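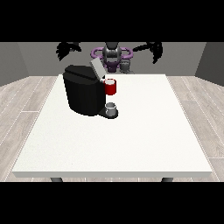
Brovel 780 Work and Refreshment Table

Product overview

The Brovel 780 is a rectangular table for staff kitchens, waiting areas, copy rooms and small meeting rooms. It is supplied by Ritoder to offices, schools, clinics and public buildings, and is sold as a single item or as part of a room order. The table is intended for indoor use only.

The standard model has a white top and dark gray legs. The top is flat across its full surface, with no cable opening and no raised lip. Customers who require a cable opening should select the 780-C when ordering, as openings cannot be cut after delivery without voiding the warranty.

Typical uses

The table is suitable for coffee machines, kettles, water dispensers of the countertop type, small printers, mail trays and laptop computers. It may also be used as a side table in training rooms. It is not approved as a workbench, and it should not be used to support aquariums, safes or floor-standing equipment. Seating or standing on the tabletop is not permitted.

Where a coffee machine or kettle is to be kept on the table, the purchaser should confirm that a grounded wall outlet is within reach of the appliance cord. Extension cords should not be run across a walkway. Appliances that release steam should be placed so that the steam does not rise directly against a wall cabinet or shelf.

Specifications

Model: Brovel 780
Item number: 413
Shape: rectangular
Top color: white
Leg color: dark gray
Width of top, short side: 780 mm
Assembly: required, 2 persons
Warranty: 3 years
Use: indoor, commercial and institutional

Full dimensions for each length are given on the order form. Purchasers planning a fitted alcove are asked to allow clearance on both sides for cleaning.

Delivery and assembly

Tables are shipped flat, with the legs and hardware packed separately from the top. The shipping carton should be inspected before the delivery receipt is signed. Any damage to the carton must be written on the receipt, and the supplier must be notified within 3 business days. Claims received after that period will be reviewed but may not be accepted.

Assembly should be carried out on a clean blanket or sheet of cardboard. Place the top face down, attach each leg by hand, and tighten the bolts only when all legs are in place. The table must then be lifted upright by 2 persons. It should not be tipped onto its legs from one side, as this may bend the mounting plates.

After the table has been placed, adjust the feet until the top is level. Bolts should be checked again after one month of use and once a year after that. Ritoder offers an installation service for orders delivered within its regular service area. Installation must be requested at the time of purchase.

Care and cleaning

Wipe the top with a soft damp cloth and a mild dish soap, then dry it. Coffee, tea and fruit juice should be removed promptly. Bleach, scouring powder, steel wool and solvent-based cleaners will dull the surface and are not covered under the warranty. Hot pans and heating plates must be set on a suitable mat.

Legs may be cleaned in the same manner. Floor polish should be kept away from the feet.

Related items

Brovel 780-C, with cable opening
Sriwong stacking stool
Sriwong under-table shelf, for use with Brovel tables
Brernov wall rail and cup hooks

The Sriwong shelf is fitted to the underside of the top and uses the holes already provided. It may be ordered later. Brernov items are shipped from a separate warehouse and may arrive on a different date from the table.

Ordering and returns

Orders from public institutions must include a purchase order number and the name of the receiving department. Unassembled tables in their original cartons may be returned within the period stated on the invoice. Return freight is paid by the purchaser unless the item was supplied in error. Assembled tables and tables with cable openings cannot be returned.

Replacement feet, bolts and mounting plates are available under item number 413. Please state the part required and the year of purchase.

Page last revised 2025-07-14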